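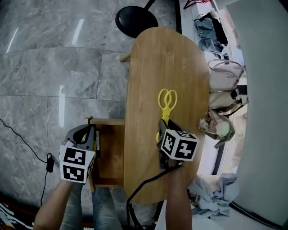
Skirkonthorpe Family Support Center > Children's Grief Team
What Is an Obituary?
Updated September 3, 2024

When a person dies, the family often writes a short piece about them. It is called an obituary (say it like this: oh-BIT-choo-air-ee). It might go in a newspaper, on a website, or both. You may have heard grown-ups talking about one and wondered what they meant.

What does it say?

An obituary starts with the person's full name. It usually says when they were born, when they died, and where they lived. After that it tells a little about their life. It might say what job they had, what they liked to do, and who was in their family.

The last part tells people about the funeral or memorial service, if there is one. It gives the place and the time so that friends can come.

Some obituaries are only 100 words long. Others are 700 words or more. A short one does not mean the person was loved less. Many newspapers charge by the line, and some families like to keep things private.

Words you might see

"Survived by" means the people in the family who are still alive. If your grandpa died, your name might be in this part.

"Preceded in death by" means people in the family who died before this person did.

"In lieu of flowers" means the family would like people to do something else in place of sending flowers, such as giving money to an animal shelter.

"Passed away" means died. Grown-ups sometimes use softer words when they are sad. You can use the word "died" if that is easier for you.

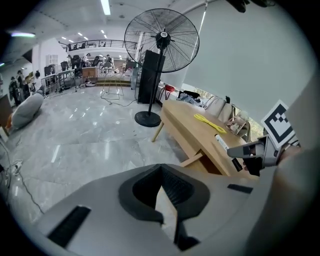 Another word you may see is "beloved." It means very much loved. It often comes before a word like "mother" or "brother."

Who writes it?

Most of the time a family member writes it. Sometimes the funeral home helps. The family tells the funeral home what they want to say, and a person there puts it together. Some people even write their own while they are alive and keep it in a folder for later.

Children can help too. You could ask to add one thing that you remember. One girl who came to our group wanted people to know that her grandmother, Mrs. Pillai, sang to her tomato plants every April. The family put it in, right after the part about being married for 65 years.

Is it the same as a memorial message?

No. An obituary is mostly written once, soon after a person dies. A memorial message can be written at any time. Some families put one in the paper or online every year on the person's birthday. It may be written like a letter - "Happy birthday, Dad, we miss you" - even though the person cannot read it. Writing to someone who died is a way of thinking about them, and plenty of adults do it.

Do I have to read it?

You don't have to. You can read it now, or when you are older, or ask someone to read it to you. If a part of it makes you feel sad or mixed up, tell a grown-up you trust. Families often save a copy, so you can ask for it later.

Page written by Tirta Wijaya, Children's Grief Team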